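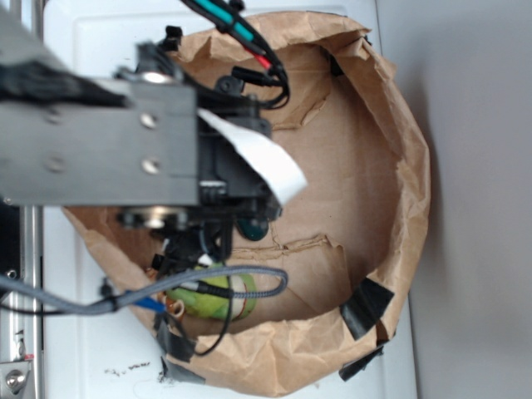
Open brown paper bag on a white surface, with a gripper lowered into it.

Spirits > Whisky > Independent bottlers > Clillarus

Print this article | E-mail this article

Clillarus is an independent bottler of single malt whisky. It owns no distillery. Casks are bought as new spirit or part-matured stock and kept in a rented warehouse at Flukden until they are judged ready.

The company was set up by Analyn Samonte, a former blender, who still chooses the casks. Its first release was a 12-year-old from a refill hogshead, sold mainly through specialist shops. Later bottlings have been between 12 and 28 years old.

Range

The main series is called Raptis. Each release comes from a single cask and is bottled at natural strength, without colouring or chill filtration. The label gives the cask type, the age and the number of bottles filled, but the distillery is named only where the supplier allows it.

Trilinex is a blended malt made in small batches from six casks and sold at a lower price. It carries no age statement. A peated version was added later and is released each June.

Bottles and miniatures

Full bottles hold 70 cl. Miniatures of the Raptis series were sold in sets of 20 for a short time and are now found mostly at auction.

See also: Cask strength; Hogshead; Blended malt

Print this article | E-mail this article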